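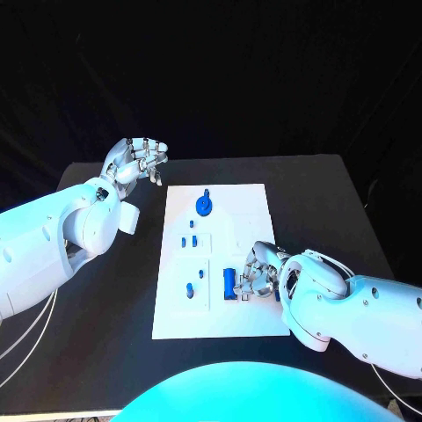
Both arms over the task board, with the cylinder standing beside the right hand.

Workshop tips: getting a two-handed build to behave

A two-armed build spends far more hours at the bench than it does doing anything clever. Most of the trouble on ours came from cables, lighting and the board, and most of it was fixed with things already in the shed. The notes below are from the Hadgu shared workshop, where the arms are known as Siltik and the board as Drada, after the folder it was drawn up in.

Start with the table

Use a dark, flat top with no shine to it. Grey works well. We tried a varnished door on trestles first and the cameras picked up the ceiling lights in it all evening. If a shiny top is all you've got, sand it with 240 grit and give it two coats of flat paint. Let the second coat cure for a couple of days or the board will stick to it.

Check the table for rock before you bolt anything down. Fold a strip of aluminium flashing under the short leg. Cardboard squashes within a week and you'll be calibrating again.

Hang something black behind it

Black cloth across the back of the work area is the best value in the whole build. It hides the shelves, the bikes and whoever is making tea. Buy it wide, hang it from a curtain rod or a length of conduit, and don't bother ironing it. A few folds in the cloth have never caused us any grief. Keep it well back from the elbows.

Colour the parts, leave the board white

Blue parts on a white board are easy to find, for the software and for the person crawling around after a dropped peg. Pick one colour and stay with it. We printed early pegs in whatever filament was on the spool and ended up with a tuning file for each colour.

Raise the panels slightly if you want the hands to meet an edge. A black outline around each slot helps the operator judge where the part is meant to go. If you draw the lines by hand, use a paint marker and a steel rule, and wipe the board with metho first.
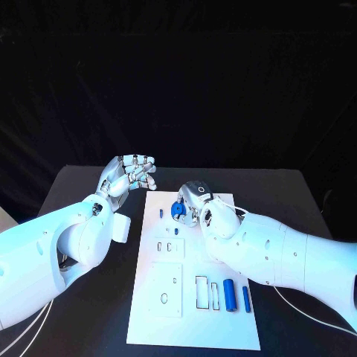

Words and photos: Sarahí Ocampo. Bench work: Braulio Ochoa.

Let one hand do the holding

When you're setting up a new grasp, work one hand at a time. Have the right hand take the cylinder from above while the left waits open, off the corner of the board. Once the grip repeats, bring the second hand in. Braulio sets a limit of 2000 cycles on a set of fingertips and writes the running total on masking tape stuck to the bench. The current set is at 600.

Metal fingers are hard on printed parts. Break the sharp edges on pegs with a bit of 400 grit, and print cylinders standing up so the layer lines run around them. A part with a hole in its face should have the hole cleaned out with a drill bit turned by hand. A cordless drill will grab it and crack the wall.

Cables

Leave slack at every joint, then move the arm through its full reach by hand, power off, and look again. A cable that loops over the wrist needs enough length to follow the hand right across the board. Too much and it drags over the parts. Ours took four goes to get right.

Hook-and-loop ties are better than zip ties here. You'll be undoing them often, and a cut zip tie leaves an end that will open up your knuckles. White cable shows up nicely on a dark table, so you notice when one has crept into the work area. Label both ends before you route anything - the Cerik controller has identical sockets for left and right, and swapping them makes for an exciting first start.

Screws

The shells come off more often than you'd expect. Keep the screws from each segment in a muffin tin, one cup per segment, working from shoulder to wrist. Do them up finger-tight all round before nipping any of them down. Use a proper driver that fits, and replace any screw with a chewed head on the spot. A magnetic mat is fine for the steel ones, but check with a magnet first if you've bought a mixed packet.

Saving your settings

Copy the calibration file before you touch it. We lost a good one in February and had to go back to number 2867, which had the left wrist out by a thumb's width. File names with plain numbers are enough. Write on the bench tape which one is loaded, and cross out the old number when you change over.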